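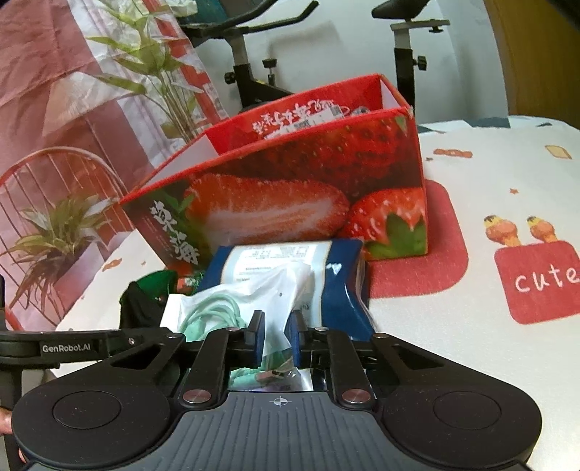

What do you do with spare charging cables? Mine get coiled and bagged one at a time, then they all go in one box by the desk.

Day two of sorting the cable drawer. Mint green has its own bag now - I'd know that colour anywhere, so no label needed.

Found 7 black ones I can't tell apart. Four don't fit anything we own!

Bình Tạ swears by freezer bags, the sort with a zip. I just reuse whatever plastic things arrive in and fold the top over.

Also, wrap them loosely please. I used to wind mine tight round my hand and the ends always went first.

Right, kettle on. Old phone chargers next - there's one in there from a phone I sold in May.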